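Heat and Small Electronics: Tips for the Kitchen Shelf
By Meron Degefa 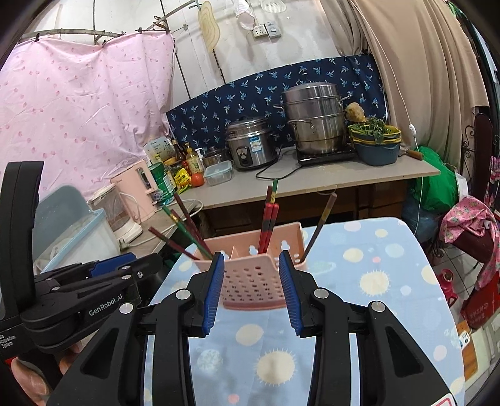 A phone or tablet that plays recipes beside the stove gets hot quickly, and a hot battery becomes old before its time. Keep it 30 inches from the burner — more if you can. Take off the thick case while it charges. Do not lay it on a folded towel, as the heat stays under it. Air must pass on all sides, the same way a chopstick holder with small holes in its front lets air in. A metal tray works well as a base.

If the device feels too warm, switch it off and wait. Never put it in the freezer, because water can form inside.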